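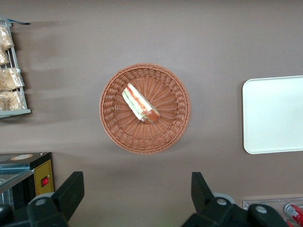
4.2 Mitgebrachtes Essen und die Länge der Pause

Ausgewertet wurden die Pausentagebücher aus beiden Betrieben, Alteck und Draston. Insgesamt 22 Personen, alle im Innendienst, Laufzeit etwa vier Wochen, Beginn im März. Schichtpersonal nicht dabei, siehe Einschränkungen weiter hinten.

Auffällig zunächst: Wer sein Essen von zu Hause mitbringt, macht kürzer Pause. Gilt für Alteck deutlich, für Draston schwächer. Naheliegende Erklärung wäre der Weg zur Kantine, bei Draston liegt sie im selben Gebäude, bei Alteck über den Hof. Reicht aber nicht aus. Auch an Tagen mit geschlossener Kantine bleiben die Mitbringer kürzer am Tisch als Kollegen, die sich etwas vom Bäcker holen. Vermutung: Das belegte Brot gilt als Zwischending, keine richtige Mahlzeit, man kann es notfalls neben der Tastatur essen. Mehrere Tagebucheinträge führen es gar nicht unter »Mittagessen« auf, sondern unter »Sonstiges« – ein Problem für die Kodierung, dazu gleich.

Die Kategorie »kalt, aus der Hand« umfasst alles, was ohne Besteck gegessen wird: Stulle, Brötchen, Wrap, auch die dreieckige Sandwichhälfte wie in Abb. 2, dort im geflochtenen Korb. Ob das Gebäck selbst belegt oder gekauft war, wurde nur bei Alteck abgefragt. Im Nachhinein ein Fehler. Snorradóttir hat die Draston-Einträge deshalb noch einmal durchgesehen und die Herkunft ergänzt, soweit sie aus den Freitexten hervorging. Unklare Fälle blieben ohne Angabe und gehen in den Vergleich nicht ein.

Zweiter Punkt, Gesellschaft. Gegessen wird mit anderen länger als allein, das war zu erwarten. Weniger erwartbar, dass der Unterschied bei kaltem Essen größer ausfällt als bei warmem. Wer allein ein Brot ißt, steht offenbar schnell wieder auf; beim Teller Suppe wird auch ohne Gegenüber sitzen geblieben. Ob das am Essen liegt oder am Ort (warm wird fast nur in der Kantine gegessen), lässt sich mit den vorliegenden Daten nicht trennen. Die Nachbefragung durch Løken gibt nur Hinweise. Mehrfach genannt: fehlender Platz im Pausenraum, schlechtes Gewissen gegenüber denen, die durcharbeiten, Telefon.

Zur Erinnerung, erfasst ist die selbst berichtete Dauer, nicht die gestempelte. Bei Alteck wird die Pause pauschal abgezogen, ein Abgleich war daher nicht mögich.

Kommentare

Pausenbrot_Nord
Bei uns genau so. Brot = keine Pause. Gibt es die Tagebuchvorlage irgendwo zum Runterladen?

K. Snorradóttir
Kommt in den Anhang, muss noch anonymisiert werden.

grete_w
Warum die Schicht rausgelassen? Gerade da wäre es doch interessant.

lesesaal
»mögich« im letzten Absatz. Sonst gern gelesen.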